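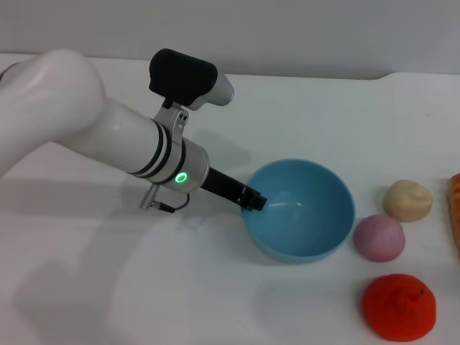
The gripper at the near rim of the blue bowl. The cable under the wrist is the one discussed below.

Review: Grellotska bench arm with Roto two-finger gripper

Posted Friday, June 15, 2018

We bought this arm for pick and place work on small soft items, and it has now run for 200 hours on our bench at Zellcombe. This review is mostly for people who have to put together a budget for one. The spec sheet covers reach and payload well enough. It says very little about what else you will end up paying for.

What comes in the box

The arm, the controller, one power cord, and a tablet for teaching positions. The gripper is sold separately. So are the wrist bracket for a sensor and the cable that runs to the gripper. We ordered through Policarpio, a reseller, and their first quote left out both the bracket and the cable. Adding them later cost $278 plus a second shipping charge. Ask for a quote that lists every part between the wrist flange and the fingertips.

Delivery was quoted at 14 days and the arm came on time. The gripper came after it, so for a while we had an arm with nothing on the end.

Setup

Bolting down and leveling took an afternoon. The white housing wipes clean and the joints have no sharp edges, which helps when you work close to the arm. There is a small green light at the wrist that you can see from across the room, and we rely on it more than the tablet.

The cable is my main complaint about the hardware. It plugs in under the wrist and loops back toward the arm, and the loop hangs low enough that we have to think about it when reaching down beside anything with a tall side. Grellotska sells a sleeve for this. I would put it in the first order.

Daily use

Our standard test is a plain table with a plastic bowl and a few light objects of different shapes and colors. It is cheap and quick to reset, and it shows the weak points of a gripper early on. 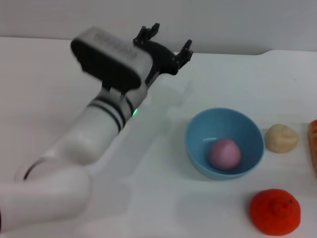
Fingers open, with the pink ball in the bowl and the beige and red pieces still on the table.

The Roto gripper opens wide, and round pieces give it little trouble. Lumpy ones depend on the angle. The fingers are narrow, and a piece with folds in it can turn as they close. Softer finger pads would help, and Roto lists them as an option. They should be standard at this price.

Teaching positions on the tablet is slow but easy to learn. Repeating them is dependable. The arm is quiet enough to talk over. Expect to redo your positions if you move the table at all, and expect the bracket to shift a little if you overtighten one side and leave the other loose.

What to budget for

Arm and controller.
Gripper, bracket and cable, quoted together.
Cable sleeve.
2 spare sets of fingers.
A heavy table with a matte top. A shiny one gave our sensor trouble.
Service plan. The first year is included. Ours comes up for renewal in October, and I would get that price in writing before signing the purchase order.

Would I buy it again

Yes, for light bench work. The arm is solid and has not faulted on us once. The gripper is decent with the right pads. I would take a star off for the way the parts are split up and sold, and I would not place an order with Policarpio again without checking the list line by line.

4 out of 5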